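7 min read

Sleeves, again

OK so quick one before I have to go get the car. I said I'd write up the sleeve thing and then didn't, for weeks, and now it's October and everybody wants their sweaters back out, including me.

The sleeve thing is this. I have short arms. Always have. Every knit I own comes down over my knuckles, and for years I just shoved them up and let them bunch at the elbow until they slid back down into the dishwater. Then repeat. All winter. Soggy cuffs from November to March.

So this fall I decided to go through the whole pile and fix the lot. Gray ones first, as most of them are gray. I don't know how I ended up with so many gray ones. I think it's the store in Ternholm that closed – everything on the sale rail was gray and I have no willpower at a sale rail.

What I used, for those who asked:

Prudent elastic thread, the thick kind, charcoal. One spool, 100 yards. I have barely made a dent in it.
A blunt needle.
Clips, not pins. Pins vanish into a chunky knit and then you find them with your wrist.
A strip of ribbing cut off a dead cardigan.
The good lamp.

That's it. No machine. I did try the machine on the first sleeve and it chewed a hole in it so the machine went back in the closet.

First thing I did was dump it all on the floor. The bed would have been nicer on my back but then you have to finish before bedtime and I know myself. On the floor it can sit there. It sat there till Tuesday.

Sorting. Two heaps. Stuff with a rib at the cuff and stuff without. They behave totally differently and I wish I'd worked that out before I ruined the navy one. A ribbed cuff wants to grip already, it's just tired. You can wake it up with elastic thread run through on the inside, round and round, maybe three rows, catching only the back of each rib so it doesn't show. Don't pull. Let it lie there flat and then snug it up at the very end when you tie off. If you pull as you go you get a tourniquet. I have a red line on my left arm as I type this.

The plain ones, the sweatshirty ones that are smooth outside and fuzzy inside, those don't hold a stitch the same way. The thread just slides and pops. For those I do a roll. You turn the sleeve back on itself one time, then again, so there's a fat tube at the bottom, and you tack it in a few places to the layer under. Not all the way round! If you go all the way round it goes stiff and you feel like you're wearing a pool noodle. Four tacks. One at the seam, one opposite, then split the difference. The bit between the tacks goes soft and puffy and it looks like you meant it.

Floor Verschueren (who taught me to darn, and is a much better sewer then I will ever be) says the roll is cheating and I should cut and hem. Maybe so. But you can't uncut a sleeve. And wool shrinks, kids grow, you give a sweater away to somebody with normal arms, and all they have to do is snip four tacks. I like a fix you can take out again.

She also says I should block them after. I did block two. The rest got a damp towel over them and a heavy book and that was fine.

Now the bunching. The real problem with long sleeves isn't the cuff, it's all the extra that piles up above it. You get a good grippy cuff and then the whole arm just collapses down onto it in rings. Some people like that. I kind of like it on a big soft sweater, actually a lot, it's cozy, all those folds. On a thin one it looks like a stocking falling down. For the thin ones I took a little tuck on the inside just below the elbow, a finger wide, where it gets lost when you bend your arm. You can barely see it. I can see it. You wouldn't.

Cutting the ribbing off the old cardigan was the fun part. Cut along a row and not across, go slow, have the needle threaded BEFORE you cut so you can catch the loops. I did not have it threaded. I had to run down the hall holding it out flat in front of me like a pizza. Lost maybe an inch to unraveling. Still enough left for one pair of cuffs and a bit over, which I've put in the bag of bits over, which is now its own problem.

If your gray doesn't match your gray, don't worry about it. Mine didn't. The ribbing is a bit darker than the sleeve it went onto, and in daylight you can tell, and in the kitchen at night you can't. I spent an entire lunch hour at Murnley holding a sleeve up to different yarns by the window and the woman there finally told me to go darker on purpose. Go darker on purpose! Written on a sticky note on my lamp now.

Price, as somebody always asks. Thread was cheap. Clips I had. The cardigan was dead. Compare that to the alterations place, who wanted more for one pair of sleeves than I'd paid for the sweater.

Time – longer than I thought. A ribbed cuff takes me one episode of something. A roll takes half an episode. The tuck takes forever as you have to try it on, take it off, try it on again, and your hair goes nuts with static. I did seven sweaters over a couple of weeks, with a break in the middle when I was sick of the sight of gray. We got Boonchu takeout on the last night and I ate noodles in a finished sweater with my sleeves staying UP. Where I had put them. No broth on the cuff. Huge.

Stuff I'd do different:

Wash first. I didn't, and the lint on the inside of the old ones got all over the elastic and it was gross and grabby.

Mark left and right. You would think sleeves are the same. I rolled one pair and the seams came out facing different ways, and now one sits at the thumb side and one sits round the back. Wearing it anyway.

Don't do the last one when tired. The last one is the one with the tack that goes right through to the front. Charcoal thread on charcoal knit so who cares, but I know it's there.

Also keep the thread end long. I snipped mine short and neat and two of them have already crept out. A long tail, run back up through the rib, stays put. I measured nothing, but longer than your finger for sure.

Still to do: the long brown coat-cardigan thing, which has sleeves like windsocks. It must be 300 stitches round the hem alone and the sleeves aren't far behind. I might do a rolled cuff and a tuck on that one, both. Or I might fold it up and put it back on the shelf and pretend. It's a heavy one, so I'm a bit worried four tacks won't hold the weight of the roll. If you've done this on something heavy tell me what you used. Button thread? Yarn?

And yes I will do the navy one over. It's in the bag. I unpicked one side and then the phone rang.
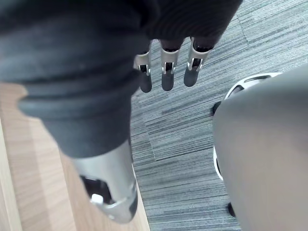 Rianne Visser

Oh, and the elastic thread: hand wash or the cool cycle, and lay it flat. I put one through the dryer by accident and the cuff came out wavy, like lettuce. Redid it the same evening with fresh thread and it's OK now. Comments are open, I'll get to them after the weekend. Car time.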